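August, morning

Up before six. The movers from Nilico had left the last of the boxes by the door and I didn't want to start on them, so I did the floor in the front hall first. Swept it twice, then mopped. It's gray marble with darker veins, and it shows every streak when the lights are on. I wore the Chateau Marmont T-shirt, black pants and the white shoes - the shoes are the only ones unpacked.
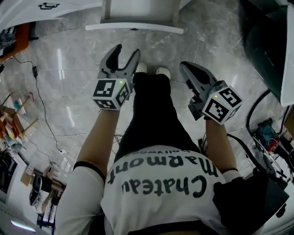 Afternoon

Walked to the hardware store in Flarkville for felt pads. Bought two packs and a new mop head. The total was 73, more than I meant to spend. Had soup when I got back.

Luik called about the rug. They have the gray one in stock at 291, delivery extra. I said I'd think it over. The hall might be better left bare until winter.

Evening

Opened four boxes, mostly towels and pans. Put the pads on the chair legs. Still have to write to Fleltlow about the deposit, and find the other lamp.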